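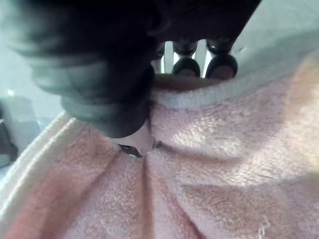 Pink terry-cloth towel, close-up

About Lo Presti

Lo Presti is a family workshop for electric cars and vans. Leonardo Donati opened it in a former bus garage in Lilter, together with his sister, and for the first years they repaired mostly diesel delivery vans. The first electric van came to us in March, with a battery which charged only to half, and no other garage in the town wanted to open it. We did the training for high voltage work in the same year.

Today we are eight people. Two of us work only with batteries, and the others do brakes, suspension, tyres, air conditioning and the yearly inspection. We accept private cars, taxis and small company fleets. Our biggest fleet customer is Orkasex, a parcel firm which keeps about 50 electric vans on the road between Lilter and Plonilport.

What we do

Battery health check with a written report. You receive the report on paper and by e-mail, and we go through it with you at the desk if you wish.
Repair of charging ports, cables and on-board chargers.
Replacement of single battery modules, when the maker of the vehicle permits it.
Check of a used electric car before you buy it. Please bring the seller's papers with you.
Advice for charging at home. We do not install wall boxes ourselves, but we can tell you which questions you should ask to your electrician.

How we work

Before every repair you get a price in writing. If we find something more during the work, we stop and telephone you. Old parts are kept for five days after the collection of the car, so you can see them or take them home, except the battery modules, which must go to a licensed recycler.

We have two courtesy cars, both small and both electric. They should be reserved when you make your appointment. Customers who have never driven an electric car are welcome to a short lesson in the yard first.

Our second place

On Oct 5, 2020 we opened a smaller workshop in Plonilport, behind the ferry car park. It does inspections, tyres and battery checks. Larger repairs are still made in Lilter, and we transport the vehicle there without extra cost.

Appointments for both workshops are made through the Lilter desk. We speak English and Italian.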